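4.3 Working at the shelf rack: safe handling rules

This section applies to every Clorotska cell where the robot hand takes flat parts from a storage rack. Read section 4.2 (emergency stop) first. The rules come from the Clatholm site standard, revised 1 March 2020.

Before you start

1. Close the barrier on all open sides of the work area. A person who is not on the operator list stays outside it.
2. Check that the rack stands level and does not move when you push it by hand.
3. Put only one panel on the top shelf. Spare parts go in the bins on the lower shelf.
4. Look at the cables on the wrist and forearm. They must hang free and must not be caught on the rack.

CAUTION: Do not tie a cable to the rack upright. When the arm moves back, the connector can break.

Teaching the contact position

5. Select Manual and set the speed limit to 9 percent.
6. Bring the hand above the panel with the palm down and the fingers straight.
7. Lower the hand until it rests on the panel, then release the jog key. Do not press the panel against the shelf. 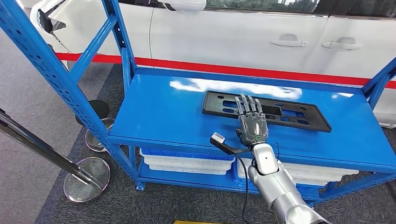 Figure 4-6. Hand resting palm-down on the panel, top shelf.

8. Save the position under a number from 400 up. Lower numbers are reserved for the Nerkbridge test programs.
9. Move the arm back to Home before you enter the area - also if you only want to straighten the panel.

Note: The position must be taught again after the rack is moved, even by a small distance.

Write each change in the cell log on form 2542 and sign it. Questions about this section go to Virgil Sandu, cell safety.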